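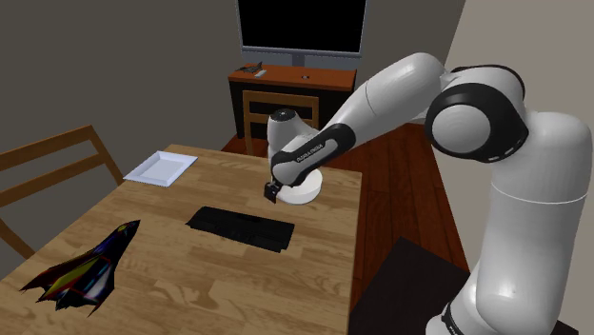 Bild: Simulation, Storen / Samina Malik

Greifplatz erst am Bildschirm testen, dann am echten Tisch

Stand Oktober 2024. Kurzfassung für alle, die bei uns in der Sortierung mit dem Arm arbeiten.

Vorher: alles per Hand in die Schale, 1000 Teile pro Schicht. Jetzt legt der Arm ab, wir richten ein und prüfen. Andere Arbeit, mehr Kopf, weniger Rücken. Dafür muss die Szene stimmen.

1. Szene in Boltavov laden. Tisch, Schale, Teile. Stühle ruhig drinlassen, stehen in echt auch im Weg.

2. Finger knapp über die Tischplatte fahren. Noch nichts berühren! Erst schauen, ob das Handgelenk frei dreht.

3. Schale: Rand beachten. Wer die Höhe vergisst, fährt rein. Lage schräg zum Tisch ist ok, Winkel aber eintragen.

4. Flache Sachen und sperrige Sachen getrennt anlernen. Ein Modell mit Flügeln braucht einen anderen Griff als was Flaches. Teile, die über die Tischkante ragen, vorher reinschieben.

5. 200 Durchläufe rechnen lassen. Mehr als 6 Fehlgriffe: zurück zu Schritt 2.

6. Erst dann Freigabe an die Schicht. Name ins Protokoll, auch bei kleinen Änderungen.

Wer macht was: Einrichten darf jeder mit Einweisung, nicht nur die Technik. Das war uns wichitg. Einweisung bei Samina Malik, nächster Termin im Dezember, Liste hängt in Ilbridge am Eingang.

Fragen bitte ins Schichtbuch, nicht per Zuruf.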